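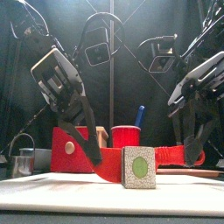

My project studies how the reality show Mulville Sisters uses preview clips. In most clips two people want the same secret, like the two arms which hold one red object from opposite sides. I watched 7 previews and read more than 200 fan comments.

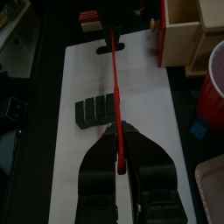
The fans liked jealousy scenes best, but they complained when a clip told the ending. Two previews did this. 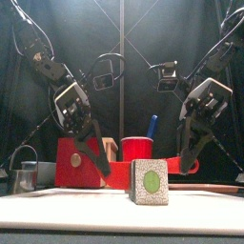

Figure 3. Two robot arms above a white table.

By the Kullow Media Class, December 25, 2024
Filed under: Student Projects, TV

Recent reports
Laryea: A Talk Show in January
Who Votes on Nonidik?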